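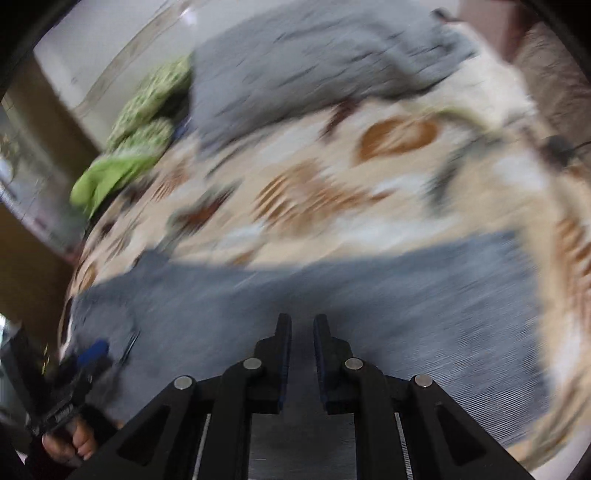

*Fig. 6. Bed with patterned comforter.*

## Setting up the stream logger below the Pitwood permit line

The Testel logger records conductivity and water temperature. It does not record who put what in the creek, whatever the box says about "proof you can act on." Keep that in mind before you promise your neighbors anything. The steps below assume you have landowner permission in writing and have already read the section on road access.

1. Charge the logger fully. The battery light turns green well before the battery is full, so leave it overnight.
2. Connect it to a laptop and open Kultance. Skip the welcome tour.
3. Set the clock by hand. "Sync automatically" copies whatever the laptop thinks the time is, and two of our loggers spent June in the wrong time zone.
4. Set the logging interval to 600 seconds. The default saves battery and will miss a short discharge.
5. Rinse the probe in distilled water, then check it against the calibration solution. Write down the reading you got and the value printed on the bottle.
6. Walk in to the site and fasten the housing to the rebar stake with both clamps. The probe end points downstream.
7. Take a hand-meter reading next to the probe and enter it on the site card with the time and your initials.

> **Caution:** Do not wade in when the water is over the painted mark on the stake. A missing week of data can be lived with.

> **Caution:** Stay off the haul road and the Bedoya side of the fence. A sample collected while trespassing is worth very little to us and quite a lot to their lawyer.

### Notes on readings

Our first upstream reading was 355 microsiemens per centimeter. The highest downstream reading so far is 3,078, and I would like to believe it. Dayana Londoño pulled the logger afterward and found the probe packed with silt, so that number is marked "unconfirmed" in the log and stays that way until a second instrument shows something like it. Please don't put it on a flyer.

Kultance will offer to "smooth" your graph. Decline. It will also offer a water quality score with a colored badge – I have asked twice how the score is worked out and got a brochure both times. Export the raw file instead, and keep an untouched copy before you open it in a spreadsheet.

If the company's posted results and ours disagree, check ours first: clock, calibration, silt. Then check where and when theirs were taken. Their outfall samples are grab samples, and one calm morning tells you about one calm morning.

Send raw files and a photo of the site card to Consuelo Escobar. Files without a card go in the "unconfirmed" folder.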